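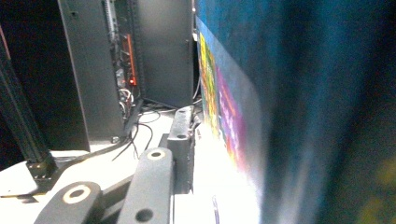

Kellport Storage Building, Unit 30
Monthly safety walk-through, August
Checked by: Muthu Lobo
Copy to: Bart Van Wijk

Exits and aisles
Front exit clear, door opens fully: OK
Rear exit clear: NO. Two pallets set down inside the yellow line. Moved during the check. Second month in a row.
Main aisle kept at full width: OK

Fire equipment
Extinguishers on hooks, pins in place: OK
Gauge in the green: OK, except the one by the loading door. Needle is on the line. Tag it and swap it.
Inspection tags signed: NO. Tag 89 is blank for last month. I looked at the unit and signed for August only.
Sprinkler heads clear of stored goods: OK

Shelving
Load signs readable: PARTLY. The Dovard racks still have the old sign. It should read 530 lb per shelf.
Uprights straight, no missing clips: One clip missing, bay 4, left side. Shelf unloaded until it is replaced.
Heavy items on lower shelves: OK

Electrical
Cords off the floor: OK
Panel door closes, space in front clear: OK
Outlet covers: Cracked cover next to the sink. Bart has the part.

First aid
Kit sealed and in date: Burn gel expired. Gloves low, order a box of 100.
Eyewash flushed: Done, 7:40 a.m. Water ran rusty for the first few seconds, then clear.

Open from last time
Step edge at the office door: still worn, no tape yet.
Light over bay 2: fixed.

Next check: same route, start at the rear exit.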